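Chapter 4
Housekeeping and Room Standards

By the end of this chapter you should be able to:
explain how a housekeeping department is organised
plan a morning's work from a room status list
carry out a room inspection in a fixed order

Guests rarely see the housekeeping department at work, but they judge a hotel by its results. At the Ullside, a hotel with 118 bedrooms, the head housekeeper Daryna Kushnir receives the room status list before seven each morning. It shows which rooms are occupied, which are due to be vacated and which are ready to let. She divides the rooms among the attendants and notes any early arrivals — these are cleaned first.

A departure room takes longer than a stayover. Drawers and wardrobes are opened and checked for lost property, bedside telephones are wiped, and all bed linen is changed. 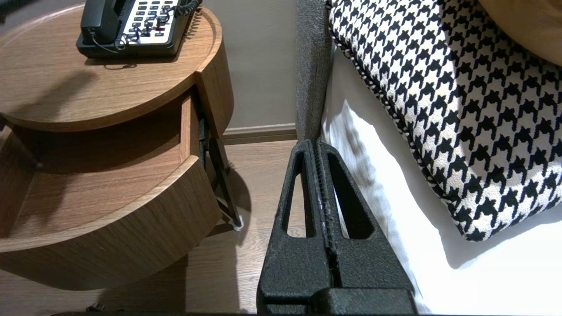 Who decides that a room is ready to let?
The floor supervisor does, after inspecting it and changing its status on the list. The attendant reports the room as cleaned, but reception may not sell it until the supervisor has released it.

4.1 Timing and workload

Most hotels set a standard time for each type of room. The Ullside allows 40 minutes for a departure and less for a stayover. Standard times help the manager to plan the rota, but they should be reviewed when furniture or floor coverings change. A hard floor and a carpet need different equipment and different methods.
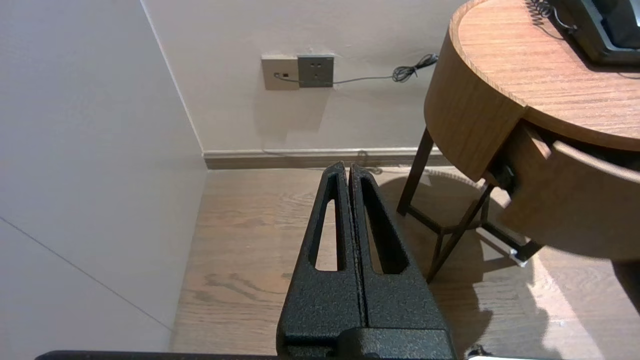

Standard times must also allow for walking between floors, restocking the trolley and reporting faults. When Nazar Kobzar took over as rooms manager one February, he found that none of this had been included, and attendants were regularly finishing late. Section 4.2 looks at how the rota was rewritten.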